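Vaher Home and Workshop Robots
Frequently Asked Questions

This page collects the questions which visitors and customers send to us most often. The answers are written by Reet Hunt and Florin Radu, with corrections from Ona Dzene for the bakery part. We update the page when our own tests give us a reason to change an answer. The last large change was made in June.

Can a robot do household chores today?

Some of them, and mostly one at a time. Vacuuming a floor and cutting grass are solved well enough that people buy the machines and forget about them. Work with hands is a different level. A robot arm can take objects from a table and put them in a basket, if the objects are known to it and the table is not too full. To clean a whole kitchen after dinner, without help, is still too difficult for the machines we have tried.

What do you mean by a chore?

We use a simple list of 36 tasks. Half of the list comes from homes and the other half from small shops. Examples are: put the shoes in pairs, fold a towel, empty a dishwasher, sort screws by length, close a cardboard box, move baked goods from one container to another. For each task we write down if the robot finished it, how long it needed, and if a person had to help. We do not give half points.

Which tasks are the most difficult?

Soft things and wet things. A towel has no fixed shape, so the robot must look at it again after every movement. A sponge with water in it is heavier than the same sponge when dry. Transparent things are also bad, because the camera can have trouble finding the edge of a glass.

Why do you talk so much about food?

Because many of our customers are bakeries, school kitchens and small cafes. Also, food is an honest test of grip. A wooden block forgives a hard grip and a cake does not. If an arm can carry pastry all day without damage, we trust it more with other delicate goods.

Can a robot pick up a cream puff without crushing it?

In our tests, usually yes. A cream puff is a good test object for several reasons. The shell is light and full of air, the surface is not regular, and two puffs from the same oven are never the same size. When the puff is cut and filled, the top part can slide on the cream. So the fingers must close enough to hold, and stop before the shell breaks or the filling comes out too much.
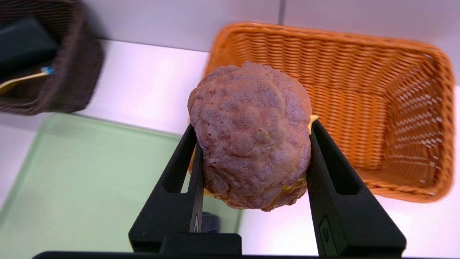 A filled cream puff between the two fingers of the gripper, with an orange basket behind it.

With our present settings, Ivars Priedītis ran 48 picks with filled puffs and 3 of them were damaged so much that we would not sell them. A trained person in a bakery would damage fewer. We publish this number because customers ask for it, but please remember that it is from one kind of pastry and one recipe. Eclairs with chocolate on top gave us worse results, and we have not finished this test.

Does the robot feel how hard it is pressing?

Our gripper measures the current in its motor, and from this we estimate the force. It is not the same as feeling. For a lemon the estimate is good enough. For choux pastry it is near the limit of what can be measured, so we also close the fingers slowly in the last part of the movement. There are special finger covers with pressure sensors inside, but they are expensive and must be changed often.

Is it allowed to use such a gripper with food that will be sold?

The gripper which we use in tests is not for selling food. For production you need fingers of a material that is approved for food contact, and you need to be able to wash them. The rules are different from place to place, so please ask your local food authority before you buy anything. Austra Luik can send you the list of questions which we advise to ask them.

How fast is it?

Slower than you expect from videos. Many videos on the internet are played faster than real speed, and sometimes this is written only in very small letters. Our robot moved 270 pastries during the longest test we have made. An experienced worker at the Drolier bakery, where we did this test, told us she could do it before her coffee was cold. We believe her. The robot is useful there only in the early hours, when there is no second person in the shop.

What happens when the robot drops something?

It depends on where the thing falls. If it falls on the table, the robot looks again and tries to take it a second time. If it falls on the floor, the robot stops and sends a message. We do not let it continue by itself, because a pastry on the floor is a danger for people who walk there, and because the robot cannot judge if dropped food is still good. For food, the answer is always no.

Do I need to change my kitchen or workshop for the robot?

A little, yes. These changes help the most:

Keep the containers in the same places. The robot can find a basket which was moved, but it loses time.
Use even light. Strong sun on a shiny table makes mistakes more frequent.
Leave free space beside each object, at least the thickness of a finger of the gripper.
Do not put unrelated small things in the same basket as the goods.

Will it replace my workers?

For the shops we know, no. The owner of a small bakery in Vomemano asked us this question directly and we calculated it together with her. The arm could take over one part of one person's morning. The mixing, the filling, the talking with customers and the cleaning stayed with people. She decided to wait, and we think it was a correct decision.

What about the Trultard system? It promises to do everything in the kitchen.

We have not tested it in our own room, so we cannot say if the promise is true. Our advice is the same for every seller, also for us. Ask to see your own task with your own objects, at normal speed, many times one after another. Then ask who touched the robot between the tries.

Can I send you a task to try?

Yes. Please write what the objects are, how heavy they are, and what counts as finished. If possible, send us the real objects by post. For fresh food it is better to bring it yourself in the morning, before 10. We do not take money for the first test, and you will get the results also when they are bad.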